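Notes for the October talk, Umutville community hall
Speaker: Lizelle Joubert
Title on the program: What the laundry room taught us about handing work over

Opening

Thank everyone for coming out, and thank Khanyisile Radebe for the invitation and for the very good cake. Say a few words about who we are for those who don't know Shabalala: we do household linen and personal laundry, we collect it, wash it, fold it and bring it back, and for most of our history every sock and sheet has gone through somebody's hands at least 3 times. Mention that I started on the folding table myself, and that I was slow, and that Nandi Potgieter (wave to Nandi, she's in the second row) was very patient with me.

Then the question I was asked to talk on tonight. What changes for people when part of their work starts going to a machine? I'm going to answer it from our own floor, and if your workplace looks different I'd love to hear how, so please save something up for the end.

How it came in

Keep this part short, I always run over here. We put in the sorting line first. We called it Hemix, after a long argument over lunch, and it reads the tags on the linen bags and sends each one to the right bay. Before that, two people stood at the door all morning with clipboards. It now handles 2,000 bags in a busy week, and the clipboards are in a drawer somewhere.

What I want people to hear is that the sorting was the easy bit. A bag is a bag, it has a tag and it has a weight. Once you open the bag you have clothes, and clothes are a whole other business. Tell the story of the fitted sheet if the room is friendly.

What the work looks like up close

Put all of these up and let people look for a while before talking. Don't rush, drink some water. 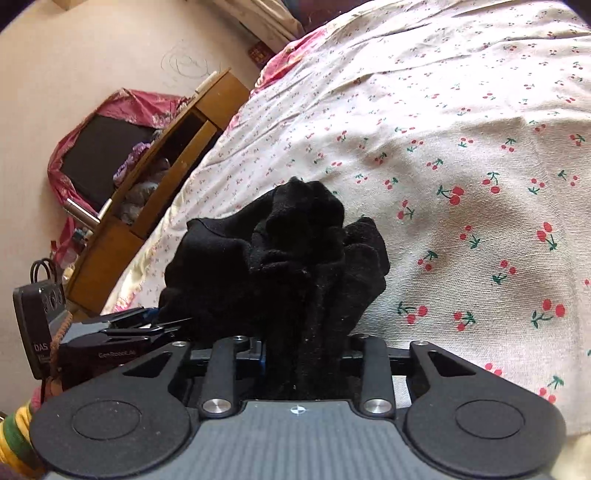
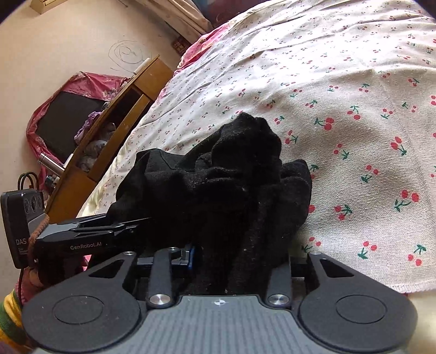
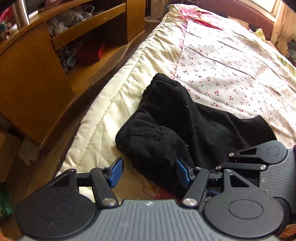
Why soft things are hard

Ask the room: when you pick up a sweater from a heap, how do you know where the top is? Give them a moment. Somebody usually says "you just feel for it," and that's the answer I'm hoping for. Point back to the black clothing on the cherry print. It's bunched up, it's dark all over, and you'd have to hunt for an edge to hold on to. A person does that hunting with their fingertips while chatting about something else entirely. For a gripper, every fold is a fresh decision about where to close.

Mention the lint as well, it gets a laugh from anyone who has worked in laundry. Black knits and lint, we could be here all night.

What changed for our people

This is the heart of the talk, so slow down.

Keabetswe Van Wyk ran the folding table for years. She now spends half of her shift showing how a garment ought to be picked up and laid out, and writing down the odd cases. She told me she'd never had to put into words what her hands were doing, and the first month gave her a headache. She also got a raise, and I say so out loud because people always wonder and are too polite to ask.

Nandi did not want to move off the table, and she didn't. We kept the delicate work and the repairs with her, and she trains the new starters.

The team is 19 people, the same as before Hemix. I can't promise what it will be later and I won't stand up here and pretend. What I could promise our staff was that they'd hear of any change from me first, before it was on the floor, and I've kept to that apart from one time with the Jokton depot, which I'm still sorry for. (Tell it plainly. Two drivers found their route changed when they came in at six in the morning. I apologized to them in person.)

Things I'd do differently

Bring the folding team in before choosing anything. Lindiwe Jacobs pointed out on her very first look that the bay heights were wrong for anyone short, and she was right, and moving them afterward cost us plenty.

Pay for the learning hours from the start. We left it vague and people were practicing in their breaks.

Leave the radio alone. We moved it to make space for a screen and I have never had so many complaints in my life.

Questions

Have the spare handouts ready, I printed 100. If someone asks about wear on the shoulders and wrists, pass that one to Keabetswe, she explains it better than I do. Hall needs the chairs stacked by nine.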